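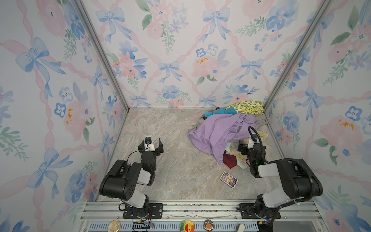

*Cuaderno de apuntes n.º 2, pág. 237*

## El rapport: cómo se repite un motivo

¡Entramos en la parte más bonita del curso! Hasta ahora hemos dibujado motivos sueltos, y a partir de hoy los ponemos a trabajar en superficie. El rapport es la unidad mínima que, repetida, cubre todo el plano sin que se noten las costuras. Si el ojo encuentra la junta, hay que volver a la mesa (nos pasa a todos, y muchas veces).

Los esquemas que vamos a manejar:

- **Repetición recta.** El módulo se copia en cuadrícula. Fácil de casar al empapelar, pero delata enseguida un motivo demasiado protagonista.
- **Medio salto.** Cada columna baja media altura respecto a la anterior. Disimula muchísimo las alineaciones y es mi favorito para flores grandes.
- **Enrejado.** Una retícula, casi siempre de rombos, hecha con cintas, tallos o cuerdas, ordena el conjunto y deja huecos para los ramilletes. Los lazos y las cintas trenzadas pertenecen a esta familia.

Fijaos en la escala. Un rombo que sobre el papel parece delicado puede comerse una pared entera, así que imprimid siempre una prueba a tamaño real y miradla desde la puerta. ¡Cambia todo! 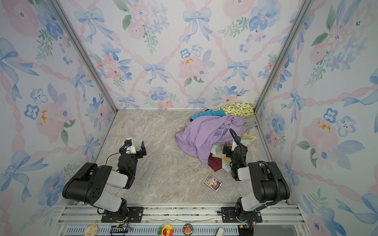

**¿Qué se hace cuando el dibujo no casa en una esquina?**
Se reparte el desajuste hacia el rincón menos visible de la habitación y se corta ahí la tira, con un pequeño solape.

### Acuarela y color

La mancha aguada perdona poco al repetirse: una gota más oscura se convierte en una fila de lunares. Escanead a 400 ppp, limpiad los bordes y comprobad el módulo en una cuadrícula de tres por tres antes de tocar el color.

### Para la próxima sesión

Traed un enrejado propio con dos tamaños de flor, en la plantilla Cevov. Quien prefiera trabajar a mano puede usar el papel Drostus, que aguanta de maravilla las aguadas. Leed también el capítulo de Shirazi sobre cintas y guirnaldas, sobre todo las láminas del final.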